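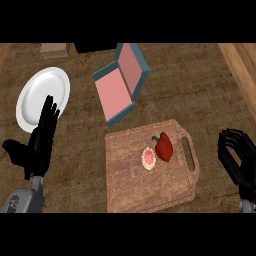
Farnidik Hand Guard Kit, with safety notice for early units

Reading time: 3 min

The Farnidik kit protects the four-finger hands on two-arm kitchen robots during table work, for example moving food from a cutting board to a plate. It contains one control board for each wrist, a short cable and the Skarkadar grip software.

Please read this part before ordering spare boards. In November we received reports from a customer in Nideck that the left hand did not open after the stop button was pressed. The fingers kept their last force and a plate was broken. No person was hurt. Our workshop in Gündoğdu repeated the fault on the test bench. When the wrist board became warmer than about 60 degrees, the release signal was lost.

Boards with number 257 on the label have this fault. Boards with number 260 are corrected. If you own a 257, do not let anybody put their fingers near the hand while power is on. We change the board free of charge, and you pay only the shipping to us.

The exchange takes 15 minutes with a small screwdriver. Switch off both arms first, and wait until the wrist light is dark. After the exchange, close and open each hand 3 times with nothing on the table. If one hand stays closed, switch off the robot and write to us.

The corrected kit is in stock. It does not fit hands with a fixed thumb.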